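Speaker notes - Resik project, second session
Presented by Busisiwe Molefe

Of the 2516 examples gathered at Wastwood, 266 concern small metal items. Please allow the audience a moment before moving on.

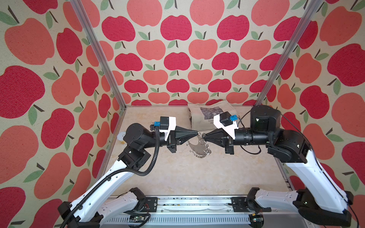
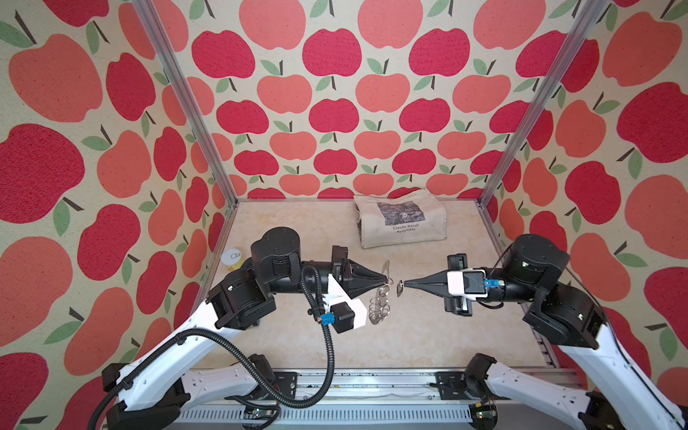 The learning system is given complete attempts, and the rules for accepting an attempt were agreed with Mwakalinga in August. An example is kept where both arms take a clear part in the task and the record is unbroken. Patterned walls, such as the printed apples used for this set, are entered as a separate field - the Grellon set used plain panels. The tote bag towards the back is entered as background. Reviewers mark each example on a scale of 5, and those marked 2 or lower are held back from training. Questions on storage should be left to the end.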